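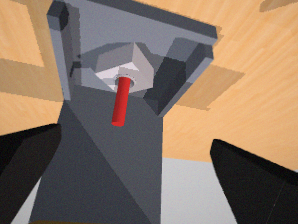
Sivorora, 16/10/2025

Chapter 2
Why Jokes Travel Badly (and Sometimes Don't)

Pick up a funny book from a country you have never visited and read the first 30 pages. Did you laugh? Maybe once, maybe all the way through, and maybe at a spot where the author had no joke in mind at all! I love that moment, and this chapter is built on it.

Our main text is Pastedier, a comic novel about a baker who answers letters meant for the town judge. Readers at home know it by heart. In translation it lost its puns on bread and law, yet the letters still work, and the one on page 67 gets a laugh from nearly every class I have taught.

We will read it next to the Reisinger tales, which are older, shorter and a good deal ruder. They were told aloud long before they were printed, so try reading one out loud to a friend before you look at the notes.

As you go, mark each place where you laughed and each place where you felt you should have. Keep both lists. You will need them for Exercise 23, where we ask what a translator can save when a pun dies.

Words to know: satire, farce, deadpan, comic timing, untranslatable

2.1 The Baker's First Letter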